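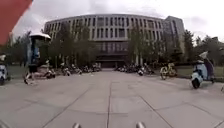 Why do so many town squares sit empty for most of the day?

Most of them give people nothing to do and nowhere comfortable to do it. A square that is only crossed will be crossed quickly, especially in wind or strong sun, and the people who might have stayed go and sit somewhere else.

Ristthorpe has been arguing over this for longer than most places. Its main square was laid out when the town expected to grow, and the planners of the time wanted room for parades, fairs and large public meetings. The fairs moved to a field near the rail yard. The parades got smaller. What was left measured 2,746 square meters and had two benches, both facing the road.

Samah Zerouali started working for the town's planning office in March, and her first job was to find out who used the square and when. She did it with a clipboard and a folding stool. Between noon and two on a dry day, 618 people walked across, nearly all of them on the same diagonal line between the bus stop and the post office. Eleven stopped. Four of those were waiting for somebody who was late.

"The path was already there," she says. "You could have drawn it on the ground with chalk and everyone would have stayed on it."

People who study public space have known for decades that seating matters more than almost anything else. It matters where the seat is, too. Most of us like to have something solid behind us and something to look at in front, and we like to be near the route other people take without being in it. A bench set in the middle of open ground meets none of those wishes. Steps, low walls and the rims of planters often do, which explains why they fill up first even when there are proper benches nearby.

Movable chairs do better still. Florian Eder, who sells street furniture for a firm called Bratix, used to advise towns against them on the grounds that they would be stolen. He has changed his mind. Ciren, a lakeside town with a square slightly smaller than Ristthorpe's, bought ninety light metal chairs from him and lost seven in the first year, two of which came back. Visitors there turn them a few inches one way or the other before sitting down, even if the change makes no difference to the view. Eder thinks that small act is most of the appeal.

Shade is harder. Trees need soil, and many squares are built over parking garages, pipes or old cellars. Ristthorpe's has a storm drain running under its north side, so any tree planted there would have to go in a raised bed at least three feet deep. Dorian Hoarau, the engineer who checked the drawings, says the weight is manageable but the watering is not cheap. A young tree in a raised bed dries out fast and may need care for five summers before it can get by with less. The other choices are canvas sails, which have to come down in winter, and open frames with vines, which take a few years to be worth standing under.

Then there is food. A coffee cart will often bring more people to a square than a fountain, and it costs the town very little. Jomar Evangelista runs one called Eglītis, named after the street where he first parked it. He opens at 6:30 in the morning and likes to set up within sight of a bus stop. He says the first hour is commuters who leave with their cups. After nine the customers are older, they order slower, and they want to sit down. If there is nowhere to sit they come once and then stop coming.

Not everyone in Ristthorpe wants the place filled up. Žydrūnas Kivi has lived two streets away since he was a boy and spoke against the plan at both public meetings. He learned to ride a bicycle on the square, and so did his daughter. Wide flat ground without cars is rare in the middle of a town, he points out, and once it is covered in planters it does not come back. He also worries about noise at night, a complaint Zerouali has heard from a lot of people who live close by.

The plan now on the table gives him part of what he asked for. The seating and the raised beds would go along the edges, on the south and west sides, and 2,544 square meters would be left as they are. The diagonal path stays clear. The cart gets a water hookup and a place to park near the bus stop – Evangelista has already asked about it.

Work on the first bed is due to start once the drain has been inspected. The two old benches will be kept, and turned around.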